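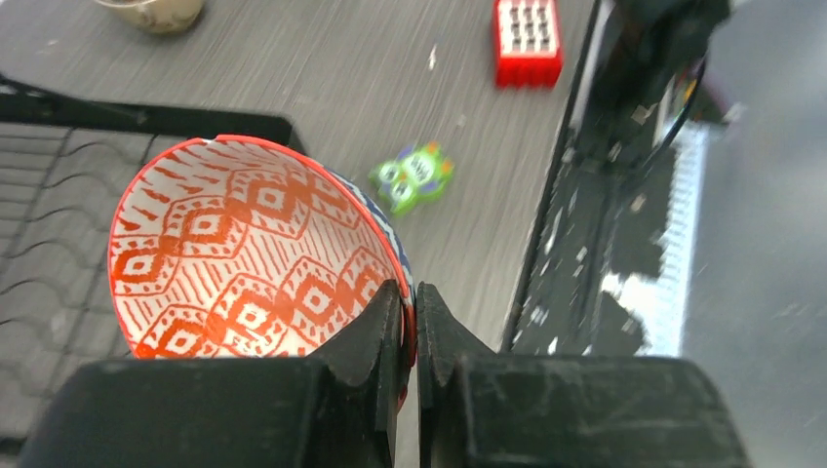 A patterned bowl in the gripper, beside the dish rack.

Search this blog Search

In August I attended the open day held by Welirano at its workshop on Jinstead Road. The invitation was extended to members of our kitchen equipment association, and 19 of us accepted. I set down my impressions for colleagues who were unable to travel.

We were received by Zulema Ledesma, who directs the household handling program, and by Fermín Zapata, her lead technician. After a short welcome, visitors were divided into two groups. Mine proceeded first to the dish rack station, where the subject was the handling of bowls by a pair of robot arms.

Mr. Zapata explained that the program has logged 486 sessions at this station. Bowls are chosen to differ in pattern and color, and the wire rack is turned slightly between sessions so that the arms do not meet the same layout twice.

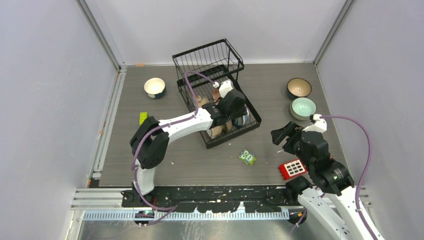

Questions were taken for 20 minutes. Brenda Acuña asked whether the fingers would chip a thin rim. Ms. Ledesma replied that closing force is set low at the start of each day and raised only when a bowl slips. I asked about glassware and was told that it is planned for next year. Nicanor Sosa wished to know the price of a complete station, and this was not disclosed.

I was favorably impressed by the candor of the staff. The pace remains slow by the standards of a commercial kitchen, and Mr. Zapata said so before any of us had raised the matter. My own hotel washes 800 covers on a busy evening, and I would not yet propose a purchase to our board.

The second group's notes, on the Fornico tray sorter, are being prepared by Dardo Maldonado and will be posted when I receive them.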